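Call for participants: tell me what you eat between meals

Hi, I'm Maëlle Cormier, and I'm looking for 20 people who snack. If you've ever stood at the kitchen bench at four in the afternoon eating crackers out of the sleeve, you're exactly who I'm after, and I promise I'm not going to tell you off for it.

I run Fidby, a very small research and writing outfit (me, a desk, and two days a week of help from my friend who does the spreadsheets). We're putting together a plain-language book called Magesa on how Australians snack at home. Dinner gets written about endlessly. The handful of something you grab while the kettle's on hardly gets a mention, and I find it fascinating — what people keep in the cupboard, where they eat it, whether they share, what they do with the half-finished packet.

I already have 429 replies to the short survey I put out in July, and they're brilliant. One person wrote me four paragraphs about rice crackers. But a survey only gets you so far, and now I want the longer version, in your own words, over a proper stretch of time.

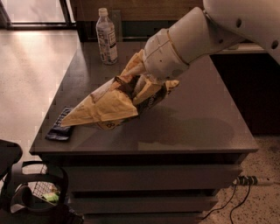
Snack bag in hand, just above the tabletop.

What you'd be doing

You'd keep a snack diary for 7 days. Any notebook will do, or you can use the form I email out, or leave me voice messages if you hate writing (plenty of people do, and I love listening to them). Each time you have something between meals, jot down what it was, the time, where you were and what else was going on. A line or two is heaps. "Last of the pretzels, on the phone to Mum" tells me a lot!

After that we'd have a chat, by phone or video, for an hour or so. I'll have read your diary and I'll ask about the bits that made me curious. There's no quiz on nutrition and I won't be asking for your weight, your waist or your cholesterol. If you get to the end of the chat and want something left out of the book, just tell me and it's gone.

Who I'm looking for

You need to be 18 or over and living in Australia. Beyond that I'd like as big a mix as I can get: share houses, families with teenagers who empty the pantry overnight, people on their own, shift workers, retirees, people in country towns where the servo is the only thing open late. I've had lots of replies from inner-city couples in their thirties (hello, I see you, thank you), so I'm especially keen to hear from everyone else.

I'd rather not take people who are currently being treated for an eating disorder or who find food diaries upsetting. Writing down everything you eat can be rough going and I don't want to add to anyone's load. If you're not sure, email me and we'll talk about it first, no pressure either way.

A word on packets

Packaging is its own chapter, and it's the one I'm most excited about. I want to know whether you decant into jars, use pegs, roll the top down or just scrunch the lot and hope. I'd also like to hear where packets end up, and I don't only mean the bin. Think of a crumpled yellow bag like the one below on top of the drawers, with what looks like "Sensible" printed across it: do words like that make any difference when you're choosing, or do you just go for the flavour you've always had? Save your empties for the week if you can stand it, and have them nearby when we talk.
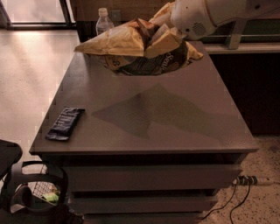

Payment comes next, as I know that's what I'd be scrolling for. Everyone who finishes the diary and the chat gets a grocery voucher and a copy of the book when it's out. If you only manage part of the week, send me what you've got and I'll still post you the book. The furniture question comes up in nearly every chat, by the way, so have a think about it beforehand: a snack bag left on top of a chest of drawers is a different habit from one that goes straight back in the pantry, and I'd love to know which household you live in.

Your privacy

I'll change your name and your suburb in anything I publish. Diaries and recordings are kept in a locked folder that only I and the spreadsheet friend can open, and they're deleted once the book has gone to print.

How to put your hand up

Send me an email through the contact page with "Magesa diary" in the subject line. Tell me your first name, your postcode, who you live with and the last thing you ate that wasn't a meal. If you'd prefer paper, write to Fidby, PO Box 2176, and pop a phone number in so I can ring you back.

Get it to me by Oct 20, 2026. I'll reply to everybody, even if the spots have filled — I might be a bit slow, but I will get to you. And if you know someone with a secret chocolate drawer, please send this on to them.

Maëlle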